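The second task group concerned the clearing of snack tables, an activity that recurs in most households and that has received less attention than dish handling or laundry. Participants sat or stood at a domestic table and moved packaged snacks into a single box, working at their own pace. A session ended when the participant judged the table to be clear. Ademir Peixoto and Tainá Barbosa coded all 598 item transfers independently; disagreements were settled by discussion.

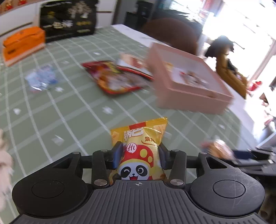
**Figure 4.** Snack table with mixed packaging, including a glossy printed bag with a panda face, flat packages and a crumpled clear wrapper.

### 4.2 Packaging type and order of selection

Items were assigned to one of three classes: upright bags, flat pouches, and individually wrapped pieces. Upright bags were selected first in 300 of the coded transfers. Participants tended to take the item that stood highest above the cloth, even where a flat pouch lay closer to the box. Empty wrappers and paper scraps were coded separately and are excluded from the counts given here – their removal followed no stable order and was often left to the end of the session.

Wrapped pieces took the longest to place. Crimped margins extend past the food on both ends, so the usable grip area is larger than the item itself, but the margin folds readily and the item then hangs at an angle. Several participants placed such pieces only after the larger items were in the box, filling the gaps along the walls.

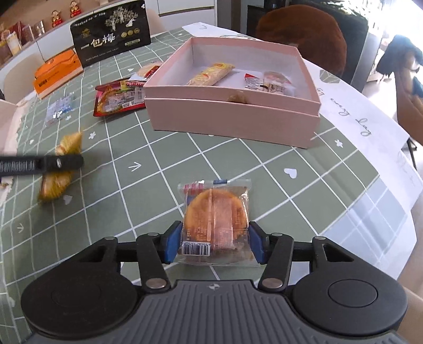 Long items posed a different problem. A wrapped bar laid diagonally divides the floor of a box into two unequal areas, and later items are usually placed on the larger side. Barbosa noted this pattern in 90 transfers. It was not corrected by the participants once established, and no session included a full repacking. We return to the effect of box proportions in Section 5, where the Flatance protocol is compared with our own.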